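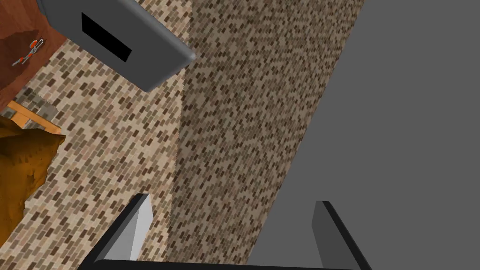
FOR IMMEDIATE RELEASE

Nikbridge to Reopen Its Public Garden Walk in October with Free Plots for 44 Households

NIKBRIDGE, May 11, 2020 – The Nikbridge Garden Society is very happy to share that the old Carnix Street garden walk, closed to the public for the past seven years, will open its gates again this October. Along with the walk itself, the Society will offer free growing plots to 44 local households, many of whom have been asking us for a bit of ground for as long as we can remember.

People who grew up in Nikbridge will know the walk well. It runs behind the former Carnix seed warehouse, from the bus stop down to the creek, and for a good many years it was where families went after supper when the house was too warm to sit in. There were roses along the south wall, a fig tree that gave far more fruit than anyone could use, and a long row of beans that schoolchildren planted every spring. When the retaining wall by the creek began to lean, the gates were locked for safety, and what was meant to be a short closure stretched on and on.

The wall has now been rebuilt, and the drainage that caused the trouble in the first place has been replaced from top to bottom. Work on the beds themselves began in the winter and has carried on, a little more slowly than planned, with small crews keeping well apart from one another.

"I have had letters from people who moved away years ago and still want to know about the fig tree," said Noelia Cantero, director of the Nikbridge Garden Society. "I am so pleased to be able to write back and tell them it's still there – a bit lopsided, and badly in need of pruning, but it came through. My grandmother used to send me down with a basket and I always ate half of them on the way home. I would love for other children in this town to get into the same kind of trouble."

The plots will be laid out in two sections. The upper section, nearest the warehouse, gets full sun for most of the day and will suit tomatoes, peppers, squash and the like. The lower section is cooler and holds its moisture longer, and we expect it will be popular with anyone who has ever tried to grow lettuce through a Nikbridge summer and watched it bolt. Each section will have its own water taps, a shared tool shed and a compost area, and several raised beds in the upper section have been set aside for gardeners who find it hard to kneel or bend.

Plots are free for the first two growing seasons. Households will be asked to bring their own seeds and seedlings, to keep their beds reasonably tidy, and to give an hour or so each month to looking after the common borders. Gardeners who have never grown anything before are every bit as welcome as the old hands, and the Society will pair newcomers with an experienced neighbor if they would like some company while they learn.

Funding for the planting came from a spring appeal that brought in 3,836 dollars, nearly all of it in small gifts dropped off or mailed in by residents. The Society would also like to thank Grondico, the family nursery on the north road, which has promised fruit bushes and a load of well-rotted manure for the new beds. (The manure will arrive before the opening, and we apologize in advance to everyone who lives downwind.)

Applications for plots are open now and will stay open through the summer. Forms can be requested by phone or by mail, and we are glad to send a large-print copy to anyone who would like one. If there are more requests than plots, names will be drawn, with first preference given to households that have no yard of their own. Anyone who misses out will go on a waiting list, and there will be room for them in the shared herb border in the meantime.

Details of the opening day will follow later in the year, once it is clearer what sort of gathering will be possible. There will be cuttings from the old roses to take home, and fig jam if the tree cooperates.

About the Nikbridge Garden Society
The Nikbridge Garden Society looks after public planting throughout the town, including the library beds, the station planters and the Carnix Street garden walk. Membership is open to all residents.

Media contact
Noelia Cantero, Director
Nikbridge Garden Society
Carnix Street, Nikbridge

###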